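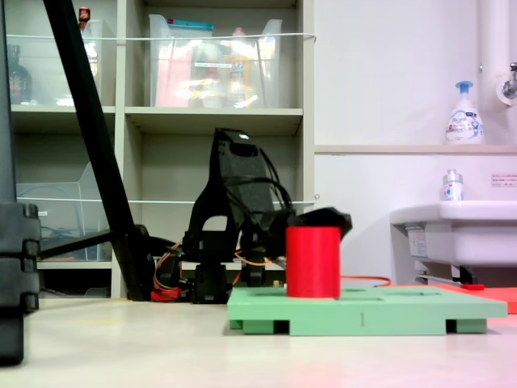
Ngân Vi wrote back after the last session that a child who gets the round peg through the round hole has learned what a circle is, and that the rest of us are making the subject harder than it needs to be. Her note deserves an answer, and most of this handout is one.

Unit 2: Shape sorters and the claims made for them

I don't dislike shape sorters. I dislike the leap from "the peg went in" to "the child knows the shape." A peg can go in by trial. It can go in by color, if the set is painted so that each peg has its own. It can go in by memory of where the last adult put it. Until you have ruled those out, please don't write "recognizes circle" on an observation sheet.

The Coelho reader spends most of its 188 pages on toys like these and asks how the scoring was done in very few of them. Read it with a pencil. Mark each place where the author says "mastery" and see whether a test follows.

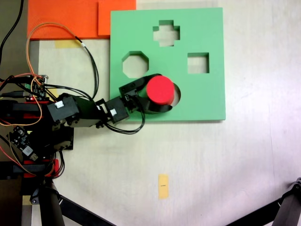
Cloketel, June 26, 2026

Revised notes for the summer group. The October version had the terms muddled, so use these:

Fit: the peg passes through the opening.
Match: the child picks the right opening before touching the board.
Name: the child says the word, or points when you say it.

These are separate. A child may do the first all morning and never do the second. Openings also differ in how forgiving they are. A cylinder held upright can be turned any way you like over a round hole and it makes no difference. A square has to be turned, and a plus sign punishes you for being a little off. An octagon is close enough to a circle that I'd want to see several wrong tries there before I believed anything.

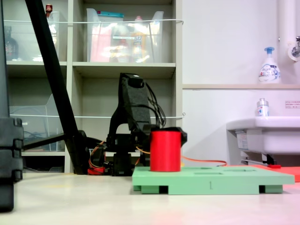
Storage gets even bigger promises than the toys do. The Vanero catalog says that a child who can see her things will put them away. Maybe. Clear plastic bins in open cubbies certainly let an adult see what's where, and a bin with a few cords in it is easy to tell from one full of bright packages. Whether a three-year-old reads a shelf that way is another matter. The Kukance write-up, nearly 2000 words long, offers one afternoon of tidying as proof.

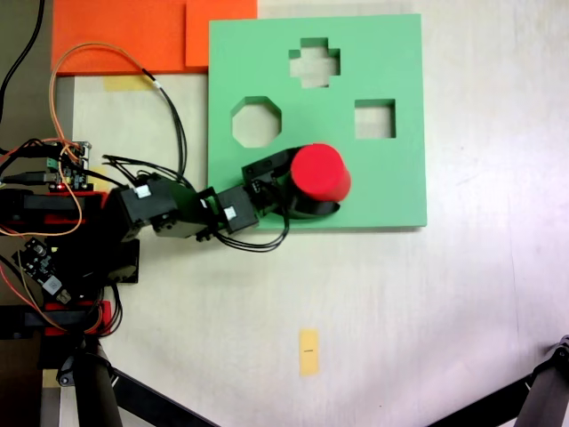

One afternoon is not much. I would want the same children back on a different day, with the bins moved, and an observer who hadn't been told what to hope for.

For next time

Watch one child with one board for 13 minutes. Write down first choices only, including the wrong ones. Leave out "good job" and anything else you said. If you helped, put an H beside that line and don't count it as a match. Bring the sheet as it is, messy is fine, and don't copy it over.

Questions about Unit 2: see the course office | © 2026 Cloketel Early Learning Course | Back to top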